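Membership and Fixtures at the Dratness Club: Notes for the New Season

The rugby section of the Dratness club enters the new season with 148 registered players, the highest number since the section was formed. The increase has come mainly at junior level, and it has required several changes to the way matches and training are arranged.

The senior side will again compete in the regional league, with nine home fixtures. The opening match is against Flomunitz, who finished above us last season and won both meetings by narrow margins. Our scrum was steady in those games, but possession was lost too often at the lineout. The coaching staff have set aside one session each week for that part of play.

Kickoff for home matches has been moved to 2 p.m. Visiting clubs asked for the earlier time, and the journey from Brirkenska in particular is a long one in winter. Junior matches will be completed before noon on the second field.

Attendance deserves a mention. The final home match in April drew 600 spectators, and the ground can hold 1000 with the east bank open. I would like to see the bank used for the Ghoneim match, which has always brought a good number of traveling supporters.

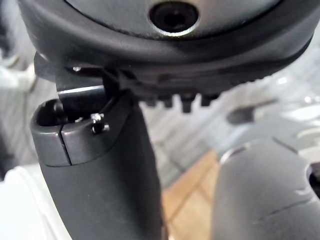
Season tickets remain at last year's price and may be collected from the clubhouse on training evenings. Members who have moved in recent months are asked to confirm their mailing address at the same time.

The preseason match against Brirkenska will take place in August — the team will be posted on the clubhouse door the evening before. Players who are unavailable should inform the coaching staff before selection.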